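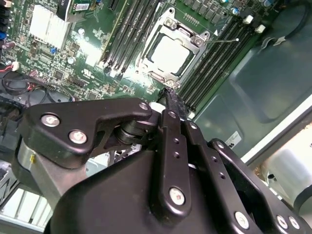
November, 4:40 pm. The thermal paste bake-off drags on. Cesstead grade is still the stuff that pumps out after 38 cycles, and Kalis is still the stuff that costs more and does the same. Any board like this one, with a bank of memory slots on either side of the socket, goes on the "wipe carefully" pile, as I don't care to dig gray goo out of DIMM slots again with a toothpick.

Kalis batch 2: spread fine, smelled like a shoe store. Left it in the oven at the low setting. Solange Landry wants 400 cycles before she'll sign anything. I want lunch.

To do: reorder wipes, find the good spatula, relabel the two syringes marked "new".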